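Research › Film and Screen Studies › Working papers › Section 4

We use cookies to remember your reading preferences. Accept | Manage settings

4. Who gets to finish the sentence? Interruption in the Wulwood sequels

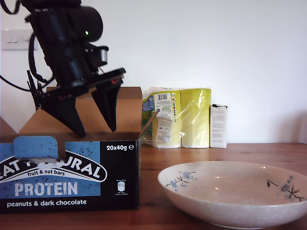

Figure 4. Gripper and open cardboard box.

So why look at interruption at all, when everybody else in the field is counting lines? Line counts tell you how much a character talks, and interruptions tell you how much the other characters (and the script) care about what she's saying, so I wanted the second thing on the table next to the first.

I came to this sideways, I'll admit. I was rewatching Brarnham for a lecture, cup of tea in hand, and it struck me that Captain Nimri has a huge part on paper and yet I couldn't remember a single thing she'd explained from start to finish. She starts plenty! She's got the maps, she's got the plan, she's forever leaning over somebody's shoulder to point at something. Then her brother comes in with a joke, or a door blows off its hinges, and we're away. My notes from that night mostly say "again??" in the margin, and they grew into this section.

The set I worked with is the 5 theatrical features, from Wulwood through to Jornton, leaving out the animated shorts and the television special (which has its own writers' room and, to my ear, a completely different rhythm). I transcribed from the home releases and marked every turn of dialogue that was broken off before its grammatical end. A first pass gave me 2000 turns that looked cut short. Going back over them with the sound up, I threw out trailing-off, whispered asides and all the places where someone simply gets punched mid-word, and that left 900 I was happy to call interruptions by another speaker. It's a smaller pile than I'd hoped for, but I'd sooner defend a small pile.

Elias Kanaan coded the same material separately, and we disagreed more than I expected. He has a much stricter ear for overlap than I do. If a speaker has reached the last stressed word, Elias counts the thought as finished, where I'd wanted to count the rudeness of it. We argued this over most of May and settled on his rule, so the set I describe is the stricter one. I still reckon it undersells the council scenes in Brarnham, where Nimri's last word is nearly always trodden on, and I've kept my original coding in the appendix for anyone who'd like to take my side.

What comes through most clearly is a change in who does the interrupting. In the early films it's the hero, nearly always, and it's played for charm — he cuts in, he's right, everyone grins and the music starts up. By Jornton the job has moved to the villains. Being talked over has become something menacing people do to you, and the camera stays on the face of the person who's lost the floor. I love that shift, and I don't think it's accidental, given how the colour and lighting change in those same exchanges.

Norbert Skála has suggested to me that this is mostly an editing effect, and that a faster cut will manufacture interruptions out of lines the actors delivered in full. It's a fair criticism. There are 2 scenes in Jornton where the published screenplay gives Nimri a whole paragraph and the film gives her half of it, with the other speaker's line laid across the join. I've kept both in the set. An audience doesn't hear the screenplay, and a sentence lost in the edit is still lost to anyone sitting in the cinema, but I do take the point that I can't pin these moments on the writers, and I've tried to keep the word "script" out of my claims about them.

Silence is a trickier matter, and my coding doesn't handle it well. Some of Nimri's most memorable moments are ones where she's invited to speak and chooses not to, and a method built on broken-off turns walks straight past them. I come back to those pauses in Section 5, using the siege sequence from Brarnham.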